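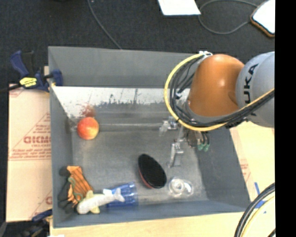

Figure 4.1. The picking bin from the side camera, arm over the right half.

Unit 4: Choosing a grasp in a mixed bin
Notes to go with the lecture and the first lab. Read sections 1 to 4 before you come. Section 6 is the written work.

1. What the software has to do

The task is one sentence long: take objects out of the bin one at a time until none are left. The program that does it is split into four stages, and each stage is a separate process that can be restarted on its own.

Capture takes a colour image and a depth image. Proposal turns these into a list of candidate grasps. Selection puts the list in order and throws out anything the arm can't reach safely. Execution plans the path, moves, closes the fingers and reports back.

The stages pass messages in one direction only, apart from the report at the end of execution, which goes back to selection. Selection needs it so that it doesn't choose the same failed grasp again. Students who leave this link out usually find the arm making the same attempt over and over.

The module does not try to name the objects. You may be used to pipelines that first detect an apple, look up a model of the apple and then grasp it. We go straight from depth to grasp. Naming comes back in Unit 7, when we sort.

2. Reading the bin

Look at Figure 4.1 and think about what each object gives the depth camera to work with.

The apple is the easy one. It is round, it has a solid matt signal in depth for most surfaces of this kind, and a two-finger grasp across the middle will do from almost any direction. The trouble is where it sits, close to the left wall. A grasp that closes left to right needs one finger between the fruit and the wall. Turn the gripper a quarter turn and the problem goes away. Your selection stage should find this by itself through the collision check, without a special rule for walls.

Note also the reddish reflection on the wall strip directly above the apple. A colour segmenter can report that patch as a second object. The depth image will normally show wall there, so a candidate that has colour support but no height above the surface behind it should be dropped. This is the check called has_relief in the lab code.

The glove, the toy fish and the blue cup make one connected lump if you segment by depth alone. The fish overlaps the glove and its tail lies across the cup. Pulling the glove first will probably drag the fish with it. The cup is translucent, so depth readings on it may be missing or may belong to the floor behind. For a pile like this the usual rule is to take the highest object first, and here that gives the fish. The rule is crude but it is a good baseline, and you will be asked to beat it.

The clear item below the gripper is the hard one. It almost blends into the grey floor in colour, and clear plastic often returns no depth at all. Expect holes in the depth image with a few wild values round the edges. Do not fill the holes by averaging the neighbours. That turns a clear object into a flat piece of floor and the proposal stage will never look at it again. Keep the holes as a mask and pass the mask on.

The black oval object has a related problem. Dark surfaces return little light, so depth on the large face may be sparse. The thin rim on the lower left is the part most likely to give you an edge in the colour image.

3. Scoring candidates

Proposal samples 382 candidates per capture by default. Each one has a position, an approach direction, a rotation about that direction, and a finger opening. Each is given a score between zero and one by the network supplied with the lab. You won't be training it.

Selection then works down the list in this order:

Reject if the finger opening is larger than the gripper can manage.
Reject if either finger volume meets the bin model.
Reject if there is no arm solution at both the approach point and the grasp point.
Lower the score if a failed attempt is recorded within the exclusion radius.
Sort, and send the top one.

The order matters for speed. The first test is a comparison of two numbers and the third is a full solver call. A group last year ran the solver first and waited 11 seconds for every pick. With the cheap tests in front, the same code on the same machine was comfortable.

On the exclusion radius: it should fade. If you set it and never clear it, the arm will run out of places it is willing to try while there are still objects in the bin. Clear it completely after any successful pick, as the pile may have shifted.

4. Collision model

The bin is modelled as five boxes, four walls and a floor. The right wall in the side camera view looks slanted, and every year somebody tries to model it from that view. Use the measured values in bin.yaml.

Two things in the workspace are easily forgotten. The first is the clamps. The one at the upper left corner has a handle that sticks up above the rim, so it needs its own box, and a generous one. The second is the cabling on the arm. The yellow cable bows well out to the left of the orange joint and the black bundle runs inside it. The standard arm model has no cables in it at all. Wanda Holloway added a padded shell around that part of the arm for the Hestum version of the model, and you should load that file and not the maker's own. With the stock model the planner will offer you paths that look fine on screen and rub the cable along the wall.

If the planner says there is no path, check the padding before you blame the planner. Padding set too thick makes the fingers too wide to enter a corner, and then everything near a wall is reported as unreachable.

5. Execution and what counts as a pick

The move has four parts: above, down, close, lift. After the lift the program reads the finger opening. If the fingers have closed completely, the pick is marked as failed. If they have stopped short, it is marked as a success.

This test is not perfect. Thin cloth can be held with the fingers nearly shut, so a glove held by one fingertip may be logged as a miss while it hangs in the air. Thaddeus Pettigrew's version of the lab compares depth images from before and after the lift as a second opinion. It costs one extra capture. You may use either, but say in your write-up which one you used - results from the two can't be compared directly.

Log every attempt, including the failures. A log line should have the capture number, the candidate as sent, its score, the reason for rejection of anything ranked above it, and the outcome. The Geraghty logs used in the lecture come to 3,000 attempts and they are only useful because the failures were kept.

6. Written work

Hand in to Soledad Lyons by the end of April. Four pages at most, plots included.

a) Using Figure 4.1, propose an order for emptying the bin. Give the grasp direction for each object and say which choice you are least sure of.

b) The highest-first rule is run on the 17 recorded captures in the lab folder. Report how often it picks an object that has another lying across it. Explain two of those cases from the depth images.

c) Write a replacement rule that uses the hole mask. State what it does when a capture has holes but no clear object in it.

d) Take the collision check and move it after the solver call. Measure the difference and report the median, not the best run.

For (c), pseudocode is enough. For (d), turn off the viewer first or you will be measuring the viewer.

7. Lab notes

Restart capture before proposal. If proposal starts first it holds an old message and the first grasp of the session will be planned on it.

The speed limit is set in the controller and the lab code can't raise it. Ask Reginald Kasprzak if you think you need it changed.

If you move the bin, even slightly, run the corner check again. It takes two minutes and prints the offset for each corner. Anything over the printed limit means the clamps need tightening and the check needs repeating.

Reading for next time: chapter on motion planning in the Wastover course pack, up to the end of the part on smoothing. Skip the proofs.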